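Irniden compares two grippers in simulation before buying

The automation team at Irniden has finished the first part of a comparison between two grippers, and for the moment all of it was done on the computer. The company, which packs small parts for repair shops, wants to know which gripper can take mixed items out of a round pan and put them in a bin, without a person who arranges them first.

The two candidates are the Skoris, a parallel gripper with long fingers, and the Olivares, which is shorter and closes with more force. Both were attached to the same model of arm, with the same controller settings and the same speed limit. The team made 302 runs with the Skoris and 364 with the Olivares. The second number is higher because some runs had to be repeated after a mistake was found in the weight of one part.

Chantal Gagnon, who leads the test, explained that the first weeks in February went mostly to the room and not to the robot. "We wanted walls, a floor with a pattern and shadows on the table," she said. "If the background is too clean, the camera software learns something that does not help us later."

The program, called Skumero, changes the place of the pan and the bin between runs. It also turns the bin, so the arm does not always find the same corners. The light is moved too. A run is counted as good when the part is inside the bin and the gripper has gone back up. When the part falls on the table, the run is stopped and counted as bad, even if the arm could pick it up again.

Until now the Olivares has the better result with heavy parts. With thin parts that lie flat, the Skoris is ahead, and the difference is larger than the team expected. Rings are difficult for both. When they lie one over another, the gripper often closes on two of them, and the second one falls on the way.

The rim of the pan was another problem. The arm has to come down from above and reach over the rim, and in the early runs the controller chose a path which was too low. After 80 runs with contact between the gripper and the rim, Gagnon asked for a higher approach point. It costs a little time in each run, but the contacts became rare. The pan itself was not changed, because the company uses the same shape on its packing line.

The arm holds its gripper pointing down at the upper left rim of the pan, with the blue bin still empty on the right. 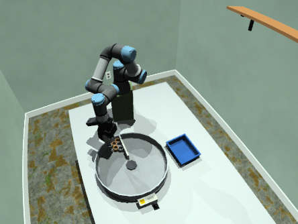 What comes next

The real test will be made with 3 arms in the hall behind the packing line. Each gripper will work there for the same number of hours, and the parts will come from normal orders. The team will also try a second camera position, higher than the present one, because the gripper hides a part of the pan when it is low.

Gagnon does not want to name a favorite yet. She said that the simulation is good for finding bad paths, but it says less about friction and worn fingers. The results from the hall will be shared inside the company first, and the decision about the purchase will be taken after that.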